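나무 큐브를 식물성 오일로 마감하는 방법

아이들 쌓기용이든 책상 위 소품이든, 작은 나무 큐브는 바니시보다 오일이 다루기 쉽다. 막이 생기지 않아 모서리가 벗겨질 일이 없고, 나중에 덧바르기도 간단하다. 이 글에서는 Pudcombe 아마인유를 기준으로 설명한다. 다른 제품을 쓴다면 건조 시간은 용기 표시를 따른다.

준비물
사포 두 종류, 보풀 없는 면포, 오일, 니트릴 장갑, 뚜껑 있는 금속 통, 말림용 철망.

1. 사포질
거친 사포로 톱 자국을 지우고 300방으로 마무리한다. 사포를 평평한 판에 붙이고 큐브를 움직이면 면이 둥글어지지 않는다. 모서리는 두세 번만 가볍게 쓸어 준다. 마구리면은 오일을 많이 먹어 색이 짙어지므로 다른 면보다 조금 더 곱게 간다.

2. 먼지 제거
마른 솔로 털고, 살짝 적신 천으로 닦는다. 물기 때문에 결이 일어나면 완전히 말린 뒤 300방으로 한 번 더 민다.

3. 첫 번째 도포
면포에 오일을 조금 묻혀 얇게 문지른다. 5분 뒤 겉에 남은 오일을 모두 닦아 낸다. 이 과정을 빼먹으면 표면이 끈적한 채로 굳는다.

4. 건조
철망 위에 간격을 두고 올린다. 하루에 한 번 돌려 놓는다. 나는 3월 23일에 바른 것을 이틀 뒤에 만져 보고 다음 단계로 넘어갔다. 습한 날에는 더 걸린다.

5. 두 번째 도포
같은 방법으로 더 얇게 바른다. 밝은 색을 유지하고 싶으면 두 번에서 멈춘다. 아마인유는 시간이 지나면 노랗게 변한다.

쓰고 난 면포는 저절로 불이 붙을 수 있다. 물에 적셔 금속 통에 넣고 뚜껑을 닫거나, 바깥에 한 장씩 펴서 말린 뒤 버린다. 뭉쳐서 쓰레기통에 넣지 않는다.
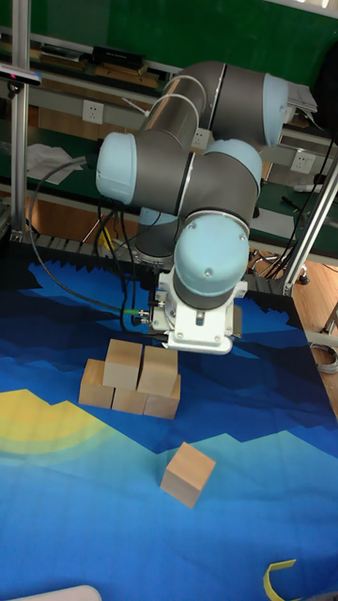
Bujar Kos는 호두 오일로도 같은 순서가 통하지만 건조는 두 배로 잡아야 한다고 알려 왔다. 견과류 알레르기가 있는 집에는 주지 않는다고도 했다. 호두 오일 쪽은 5월에 직접 발라 보고 건조 시간을 이 페이지에 추가할 예정이다.

보관은 직사광선이 들지 않는 곳이면 충분하다. 표면이 푸석해 보이면 사포질 없이 오일만 한 번 더 바른다.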